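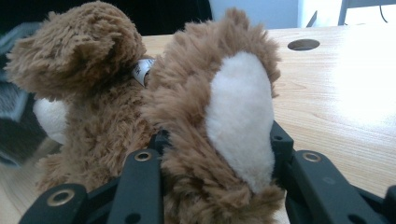 Issue 12, page 2

Inspections > Soft Furnishings and Toys > Plush Toys > Completed Checklists

Plush Toy Safety Inspection — Checklist 11, with Comments

Site: Onby Children's Center, Drirkent
Area: Ground floor, inspection table
Item: Teddy bear, brown, long pile
Month of inspection: April
Start time: 9:40 a.m.
Status of item at start: Withdrawn from play pending inspection

Scope

This checklist applies to plush toys issued to the playrooms and to the waiting area. It is completed when a toy enters service, when it is returned after repair, and at the routine inspection every 12 months. Toys brought in by families are outside its scope and remain the responsibility of the family.

Each line is marked Satisfactory, Attention or Fail. A line marked Attention permits the toy to return to service once the action noted has been carried out and initialed. A single Fail withdraws the toy.

Section A. Work surface and preparation

A1. Table clean, dry and free of food residue. — Satisfactory.

A2. Table top free of splinters and raised edges. — Satisfactory. Light wood top, no defects noted by hand.

A3. Lighting at table level 1000 lux or better. — Satisfactory. Meter reading entered in the room log.

A4. Inspector's hands washed, rings and bracelets removed. — Satisfactory.

A5. Previous checklist for the item to hand. — Attention.
Comment: The previous sheet was filed under the waiting area, where the bear was kept until last winter. It has been moved to the playroom binder. Staff transferring a toy between rooms are asked to transfer the sheet on the same day.

Section B. Pile and outer fabric

B1. Pile firmly anchored; no shedding when stroked with and against the lie. — Attention.
Comment: The brown fur is long and shaggy, and loose hairs came away on the first brushing. None came away on the second. Brush again before the bear is released and repeat the check in one month. Use the soft brush only. The wire brush supplied with the Haslinger kit is for carpets and must not be used on plush.

B2. No matting, stiffness or residue in the pile. — Satisfactory. Strands are tufted in places, as is usual for this type of fur.

B3. Short pile areas (inner ears, pads) free of bald spots. — Satisfactory.
Comment: The cream plush is much shorter and smoother than the brown and will show wear earlier. Part the long fur and look at the pale areas directly. An inspector who checks only the outer surface will miss them.

B4. No tears, burns or cuts. — Satisfactory.

B5. Free of odor. — Satisfactory.

Section C. Seams and attachments

C1. Main seams closed under thumb pressure, full length. — Satisfactory.

C2. Ears secure. Take each ear at the base and apply a steady pull; do not jerk. — Satisfactory, both sides.

C3. Limbs secure, tested as for C2. — Satisfactory.
Comment: Where the fur is long enough to hide the seam, the seam must be found with the fingertips before the pull is applied. Pulling on the fur alone tests the fur.

C4. Eyes and nose secure; no edge that a fingernail can lift. — Satisfactory.

C5. No ribbon, cord or bow. — Satisfactory. None fitted.

Section D. Filling

D1. Filling evenly distributed; no hard lumps. — Satisfactory. The body was pressed from both sides over its full length.

D2. Toy recovers its shape when released. — Satisfactory.

D3. No filling visible at any seam. — Satisfactory.

Section E. Labels

E1. Maker's label present and sewn in on all layers. — Satisfactory.
Comment: Small white fabric tag, partly buried between the tufts.

E2. Label legible. — Attention.
Comment: The tag is folded and creased and the printing is faint. It is to be flattened under a damp cloth and read again. If the washing instructions cannot be recovered, the bear is to be treated as surface wash only and marked accordingly in the register. The tag is not to be cut off. Several toys in the playroom have lost their tags to scissors, and the cleaning contractor, Nanov, will not accept an item without one.

E3. Center inventory mark present. — Satisfactory.

Section F. Position and handling

F1. Toy inspected on its back, front and both sides. — Satisfactory.

F2. Toy supported by the table throughout, not held in the lap. — Satisfactory.

F3. Pressure on the body applied with a broad, flat surface. — Satisfactory. Felt is preferred on long pile.

F4. Cables near the table kept clear of the inspector's feet. — Satisfactory.

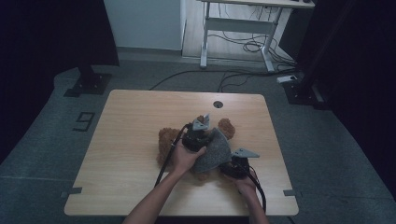 Anwara Talukder asked that it be recorded that she does not agree with the present wording of F1. In her view a bear of this kind should be turned face down first, as the back seam is the one most often closed by hand and the one most likely to open in use. She would also like the pull in C3 repeated after washing, when the stitching has been under strain, and she notes that the old checklist required this.

Response: The order of positions in F1 is left to the inspector, and back seam first is acceptable. The repeat pull after washing was dropped when the two older forms were merged. It will be restored as C3(b) in the next issue. Until then, inspectors should write the result by hand in the margin beside C3.

Section G. Result

G1. Lines marked Fail: none.

G2. Lines marked Attention: A5, B1, E2.

G3. Decision: Return to service after actions on B1 and E2 are complete. A5 closed at the time of inspection.

G4. Storage until release: closed bin, upper shelf — not the open basket by the door, which is for toys awaiting washing.

General comments

Long pile toys continue to take more time than the schedule allows. Sites may book a double slot for them without further approval.

Requests for blank copies of this checklist should be made through the Drirkent office. Copies of earlier issues should be removed from binders and recycled.

Contact the Inspections Office | Copyright Onby Children's Center | Back to top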